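Gripper comparison, pre-run checks — Hasier pads vs Skulov pads (simulator only)
Checked by Brodie Prendergast, January 12, 2026

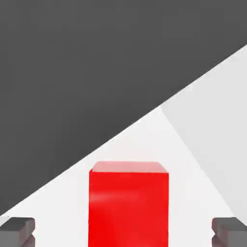 1. Scene loads without errors — OK. Slow first time, fine after.

2. Wrist view shows both fingers — OK. Only the ends, enough for lining up.

3. Fingers open wide at start, clear of block both sides — OK. Same start pose for both pad sets please, last week they differed and we binned the lot.

4. Block upright before approach — OK. Red block only for now, Ormsby want the round one too. Later.

5. Grip force limit set in controller — FAIL first go. Flekedix config still had the August value in. Changed to 10 N, saved, reloaded, OK.

6. Emergency stop key halts arm mid move — OK on the old controller. New one carries on for a moment then stops. Not happy with that. Raised as ticket 476.

7. Pad friction same in both files — NOT DONE. Skulov file has no value, using defualt. Need to ask.

8. Joint limits on — OK

9. Logging on, disk space checked — OK. Run 209 is the last good one, dont overwrite it.

10. Camera rate matches controller rate — OK after restart. Check again if anyone touches the settings.

Result: Hasier set can go ahead. Skulov set on hold till item 7 is sorted — and no moving to the real arm for either until 476 is closed.

B.P.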